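Got to the Trestik fair in July right when the gates opened, and I'm so glad I did! Parking was $5 and the line for the Meesuk honey stand was already 20 deep (worth it - I bought 3 jars). Lizelle wanted to see the quilts first, so off we went to the big barn.

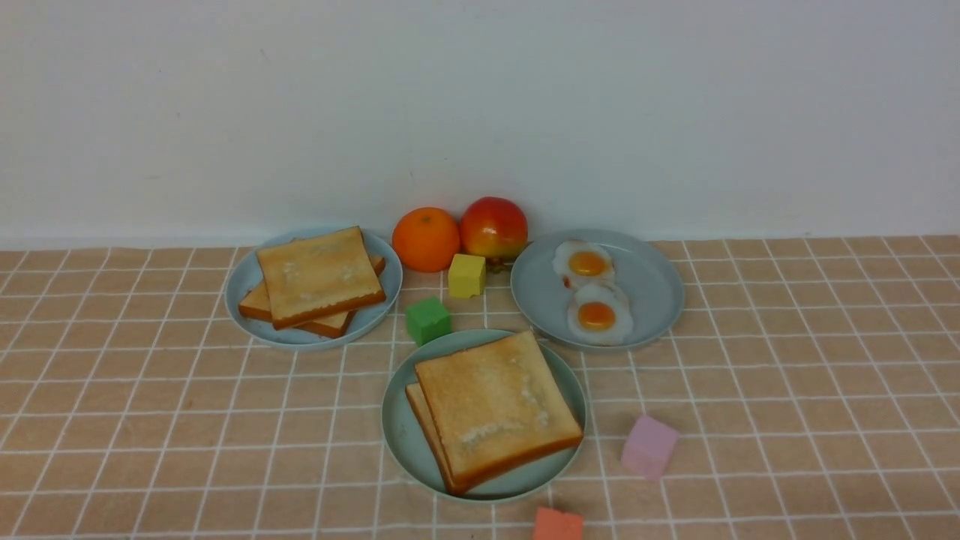
The quilts were gorgeous, especially a blue and yellow one Zinhle Oosthuizen stitched entirely by hand. Then lunch! Corn, sausage, and a peach pie I'm still thinking about. We missed the goat judging, but Gert caught the end of it and said the Pornden goats won again.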